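What Is a Lock Box For? All About Latches, Hooks and Little Doors
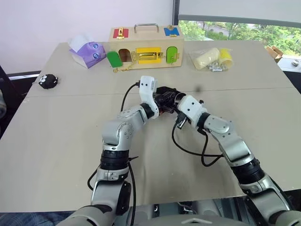 A wooden lock box with a handle on top. One of its green doors is open.

Have you ever tried to open a garden gate and found that it just wouldn't budge until you lifted a little bar? Then you have met a latch! Latches are all over the place once you start looking for them, on gates and cupboards and suitcases and rabbit hutches, and they all do the same job, which is to keep something shut until a person wants it open.

A lock box is a toy for getting to know them. The box in our picture is made of light wood, and it has doors in bright colours - green ones with a curved top (we call that shape an arch), and a yellow one that is a rectangle. On the top there is a red square and a blue square, each with a small gold latch of its own. Somebody has put it on a table near a purple tissue box with two blue eyes, and a fuzzy black toy with eyes as well, so it is in good company.

So how do the fastenings work? Let's begin with the yellow door, because it has a sliding latch. A sliding latch has a small metal bar called a bolt. Push the bolt across and part of it sits in a loop or a hole on the other side, and then the door can't swing. Pull it back and the door is free again. You may well have one of these on a bathroom door at home.

Now look for the green door with the little gold hook. A hook is even simpler, and very old indeed. It has a bent end that drops into a ring, and its own weight helps to keep it there. To undo it you lift it up with one finger, which sounds easy, but small hooks can be fiddly and it is quite all right if it takes you a few goes.

Every door needs a hinge too, and people often forget about hinges! A hinge is the part that holds one side of the door to the box and lets it turn.

Something to try at home: go round the house with a grown-up and hunt for fastenings. Valdir Fagundes, who wrote to us from Idville, found 41 with his granddaughter Moya, and that was before they had got as far as the shed. Draw your favourite one and put an arrow to show which way it moves.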